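In Defence of the Slow Leek

Posted Friday, February 8, 2019

There is a question people ask when they find out you are building a robot arm setup in a shared workshop, and it is always the same question, and it is "what's it for?" They ask it kindly. They ask it in the voice you would use with a man who had bought a boat.

I have tried several answers. For a while I said "research", which got me left alone but made me feel like a fraud at parties. Then I said "it's a hobby", and my brother-in-law told me that model trains were a hobby. Lately I tell the truth. I say it's for cutting up a leek, and then I go and get another drink.

I belong to a workshop called Darkelura, which is 13 people and a lease. We have a lathe that frightens me, a laser cutter that is usually waiting on a part, and a kettle. I joined to make a bookshelf. The bookshelf is still at the planning stage. What happened instead was that Santeri Pelkonen had an idea about vegetables, and I was standing near him when he had it.

My argument, and I'll try to stick to it, is that home automation has gone wrong by being too easy. You can buy a plug that listens to you. You can buy a light globe with an app, and the app will want updating on the night you most need to see the stairs. These things work, mostly, and you learn nothing whatever from owning them. I've had a talking thermostat for three years and I couldn't tell you one thing about heat.

Cutting a vegetable, on the other hand, has taught me more than I wanted to know. I had thought of it as one job. You hold the knife, you push down, dinner. Try writing it out for something that has never had a dinner. Where is the board? How high is the board, really, not how high did you write down last week before Darren Wainwright moved the table to sweep? How hard is the blade pressing, and is it pressing on leek or on bamboo? Why has the leek rolled? A leek is very nearly round, a fact I had been given every opportunity to notice in forty-odd years of eating them.

We've named our control software Gumano, after a long evening and a short vote. Most of it was written by Tyyne Lappalainen, who is patient, and some of it by me, and you can tell which bits. Its whole purpose is to bring a knife down onto a board, stop when it meets the board, and come up again. Tyyne thinks we should have begun with a sponge. Tyyne was right, and we have agreed not to go on about it.

The objection I take seriously comes from Ertuğrul Sarıgül, who cooked for a living before his knees gave out. He can do a leek in the time it takes me to find my glasses. He watched us one Saturday with his arms folded and said that it was a very expensive way to be bad at something. I've thought about that sentence a good deal. I think it describes golf, and most of the violin, and every sourdough loaf I have ever been handed by a proud neighbour. Being bad at things at some expense is what people do with their weekends. Ours just has more cables.
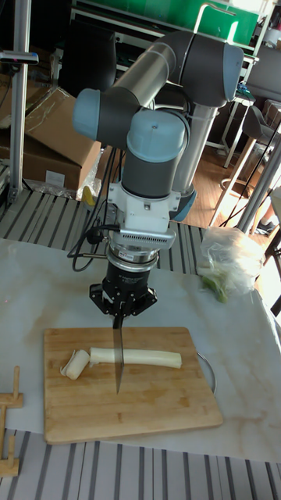 Knife down on the board at the left end of the stalk, one short piece already lying beside it. The greens are in the bag at the back.

What I won't defend is the speed. Aarne Kuusisto timed a run and then declined to tell us the number, out of what I believe was tenderness. Nor will I pretend the thing will pay its way. I have spent almost 200 dollars on leeks and their relations, and my household has eaten a great deal of soup. There are people who will tell you that all this leads somewhere, to a kitchen that cooks for you while you lie on the couch improving yourself. I don't want that kitchen. I quite like cooking. If a machine is going to take something off my hands I'd nominate the tax return.

But I do think everybody should have a go at explaining one small ordinary job to something that doesn't understand it. Do it with a robot arm, or with a motor and some string, or with a teenager. You'll come away with a fresh respect for your own wrist. Mine has been dicing onions without supervision for decades and I never once thanked it.

We meet on Saturdays, and visitors are welcome if they keep behind the tape and don't ask what it's for. Santeri has started talking about tomatoes. Tyyne has asked him to stop. I've offered to look into it, which means the bookshelf will have to wait until at least the end of February, and I've told my wife so, and she said she had never cleared the wall.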